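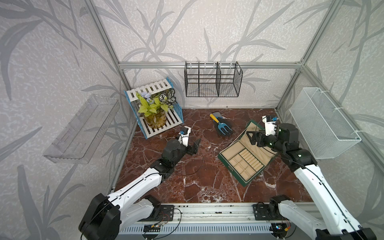

Reviewers of an earlier draft asked whether a planner that replans this often can still be called a planner at all, and whether we had not simply written a slow controller. We have come to think the question is a fair one, and this section is our attempt to answer it with some patience.

Figure 4. The two-arm cell, with the right gripper over the open jewelry box.

4.2 Sharing the workspace between two arms

Midon, our planning layer, keeps a single queue of motion requests for both arms. Each request carries a goal pose, a region of the floor it expects to sweep through, and a priority, and it may be turned down up to three times before the task layer is asked for a different grasp. We were fond of this arrangement from the start, partly for its plainness, and we kept it even after the group at Itville kindly showed us a faster one built on a joint search over both arms.

Small compartments and narrow slots, like those in the tray of the box in Figure 4, are where the queue earns its keep. An arm working over them asks for a small region and holds it for a long while, and the other arm must be sent somewhere useful in the meantime. Over the 3,585 requests logged in the Dandham trials, most refusals came from this kind of waiting, and very few from goals that were truly out of reach.

Perception runs on its own clock. The Bouazza tracker posts object poses whenever it has them, and the planner takes the newest one at the moment a request reaches the head of the queue.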